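4. Setting Up the Desk Top

Before you begin, take everything off the desk. Everything includes the mug.

4.1 Placing the lamp

1. Stand the lamp on its base toward the back left corner. Left-handed users may use the right corner and read the rest of this section in a mirror.
2. Tilt the shade down at the work. It has no opinions about the ceiling.
3. Route the cord behind the base and coil any slack near the back edge.

CAUTION: Fit a bulb of 6 watts or less. The shade gets warm with anything bigger, and Clarnent will not replace it twice.

4.2 Loading the organizer

4. Set the mesh organizer within easy reach, tall compartment to the left, low tray to the right.
5. Put long items in the tall compartment, handles up. Scissors go in point first. We have had letters.
6. Use the low tray for clips, erasers and the 2 spare keys supplied with your Multano drawer unit. You will lose one by April.

NOTE: Small labeled boxes belong on the open desk, label facing you. Putting them in the tray hides the label and defeats the point of having bought a label maker. 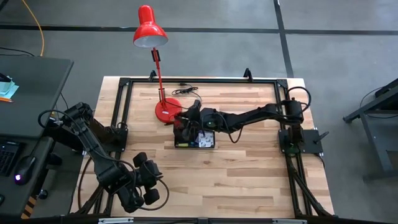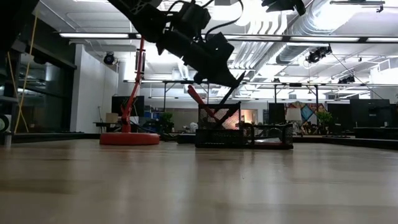 Photos: Kimie Kinoshita

4.3 Checking your work

7. Sit down. Reach for the tall compartment without looking. If you knocked over the lamp, go back to step 1.
8. Wipe the wood with a dry cloth. Do not use oil for the first 17 days.

For replacement bulbs and shades, see page 39.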